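Capítulo 6
Comparar pinzas antes de elegir: el ensayo como parte del diseño

Contenido del capítulo
6.1 Qué se compara cuando se comparan dos pinzas
6.2 La tarea de referencia
6.3 Pinzas de mano con marcadores fiduciales
6.4 Cámara en la cabeza y cámara en la pinza
6.5 Registro de los ensayos y tratamiento de los fallos
6.6 Ejercicios y lecturas

Al terminar este capítulo, el estudiante deberá ser capaz de redactar una tarea de referencia que otra persona pueda repetir, de distinguir un fallo de la pinza de un fallo del operador, y de justificar por escrito la posición de una cámara.

En el capítulo anterior estudiamos la fuerza de agarre como una magnitud que se calcula. Conocimos el coeficiente de rozamiento, el área de contacto y el momento que produce un objeto sujeto lejos de su centro de masa. Todo esto sigue siendo necesario, pero el ingeniero que compra o construye una pinza descubre pronto que el cálculo responde solamente a una parte de sus preguntas. Un objeto delgado y liso puede pesar muy poco y ser, a pesar de ello, el más difícil de la mesa.

El caso que acompaña al capítulo procede del laboratorio de Sirkthorpe, donde Yee-man Choi y Feng-yi Hsiao compararon durante el mes de julio dos modelos de pinza, la Flirken y la Tautahi. Las dos tienen una apertura parecida y un precio parecido. En las hojas técnicas es difícil encontrar un motivo para preferir una de ellas. El grupo decidió entonces abandonar las piezas normalizadas, los cubos y cilindros que conocemos del capítulo 3, y trabajar con objetos de aseo y con muebles de baño reales.

La elección merece una explicación. Un lavabo obliga a llevar la pinza por encima de un borde, a bajar dentro de un hueco poco profundo y a evitar el grifo. La superficie blanca y brillante produce además reflejos que complican la visión. Son tres dificultades que en una mesa plana no aparecen, y cada una afecta a un componente distinto: la forma de la mandíbula, el recorrido del brazo y la exposición de la cámara.

El protocolo se escribió antes de tocar ningún objeto. Cada operador realizaba 20 repeticiones con cada modelo, y entre una serie y la siguiente debía descansar. La posición inicial del objeto se indicaba con una ficha, el operador no podía corregirla con la mano libre, y un agarre se consideraba válido cuando el objeto se mantenía sujeto hasta la posición final sin tocar el borde del lavabo. Hsiao propuso también anotar las repeticiones en las que el operador dudaba. Esta columna parecía poco científica al principio - así lo reconoce ella en su cuaderno - y terminó siendo la más consultada.

De la campaña completa se conservaron 3728 registros. Fueron descartados 106, casi siempre por pérdida del marcador durante más tiempo del permitido. El lector debe fijarse en que estos registros descartados no se borraron. Se guardaron en una carpeta separada, con el motivo de la exclusión, y en el apartado 6.5 volveremos a ellos.

Sobre la cámara hubo más discusión. Choi defendía una vista alta, desde la cabeza, porque permite ver las dos manos y el lavabo al mismo tiempo. Hsiao prefería la vista desde la propia pinza, en la cual el dedo queda siempre cerca y el movimiento de la mano se percibe con mucho detalle. El programa de captura, llamado Flader, admitía las dos fuentes, y se acordó grabar con ambas y comparar después. Conviene estudiar las dos imágenes siguientes con esta discusión en mente.
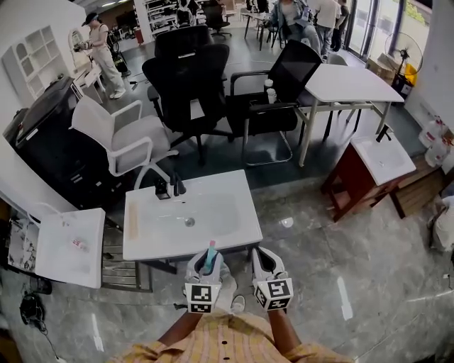
Figuras 6.1 y 6.2. El mismo espacio de trabajo desde la cabeza (6.1) y desde una pinza de mano (6.2).

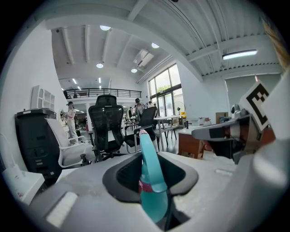 La diferencia entre los dos puntos de vista se puede expresar en términos de información. La cámara alta ofrece contexto: dónde está el lavabo respecto al operador, qué hace la segunda mano mientras la primera sujeta. La cámara de la pinza pierde gran parte de ese contexto en cuanto la mano se gira, pero acompaña al dedo en todo momento y conserva la zona donde se decide el agarre. Por eso es un error preguntar cuál de las dos es mejor sin haber dicho antes qué variable se quiere medir.

Los marcadores fiduciales introducen una condición adicional. Un marcador sirve para estimar la posición y la orientación de la pieza que lo lleva, siempre que la cámara lo vea con suficiente tamaño y con un ángulo razonable. Cuando se imprime el patrón en varias caras de un cubo, la probabilidad de perderlo baja, a cambio de añadir volumen cerca de la muñeca. El operador nota este volumen en los espacios estrechos, y en una comparación honrada los dos modelos deben llevar el mismo cubo, montado a la misma distancia de los dedos. En la primera semana de Sirkthorpe no fue así, y esa serie tuvo que repetirse entera.

Queda la cuestión del operador. Una pinza de mano no la mueve un controlador, la mueve una persona que aprende mientras trabaja. Si el modelo Flirken se prueba siempre primero, el modelo Tautahi recibe un operador ya entrenado y sus resultados mejoran sin ningún mérito propio. El remedio clásico es alternar el orden entre operadores, y es el que usaremos en los ejercicios.

Preparación para el apartado 6.1

Antes de continuar, el estudiante debe elegir un objeto delgado de uso diario y describir en media página cómo lo sujetaría con dos dedos rígidos. Hay que indicar el punto de contacto, la dirección de aproximación y un fallo probable. El texto se guardará hasta el final del capítulo, donde se pide corregirlo con el vocabulario de los apartados 6.2 y 6.3.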